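Notes on glaze fit, continued from May.

The crazing on the Rindgate white has a boring cause. The glaze contracts more than the body on cooling, ends up in tension, and cracks. I had blamed my cooling schedule for two firings, so I slowed the kiln to 60 degrees an hour below the quartz inversion. No change. Slower cooling only delayed the first lines.

Carla Sleiman suggested swapping part of the soda feldspar for a lithium source. I went with more silica instead, as I had a bag open. An extra 8 per cent by weight, sieved twice, same colour out of the kiln, slightly stiffer melt. The test tiles went through the freezer-to-boiling-water cycle 12 times without a line showing under ink.

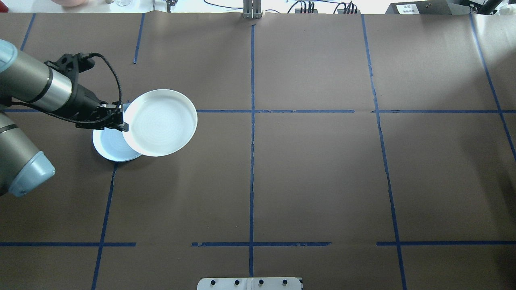 *White round plate, tilted. Faint rings at the centre, smooth raised rim.*

Tiles are forgiving, though. A plate carries glaze on both faces, and the thickness varies where it pools against the foot. Wiebke Tiedemann fires the same body at Jestthorpe and finds that delayed crazing can take months to appear, so I'm keeping a set on the shelf until next winter before I call the recipe settled.

I've also changed how I mark tests. The batch number is now written on the underside in iron oxide. Pencil burns off, which I learnt the slow way. 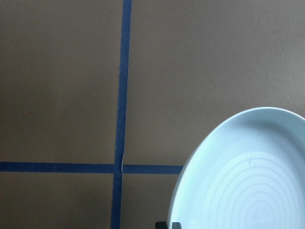 *Blue tape, two strips crossing.*

Still to do: repeat on the Kanaan stoneware, which has a lower expansion to begin with and will probably craze worse. Then a thinner application, measured with a needle gauge before firing.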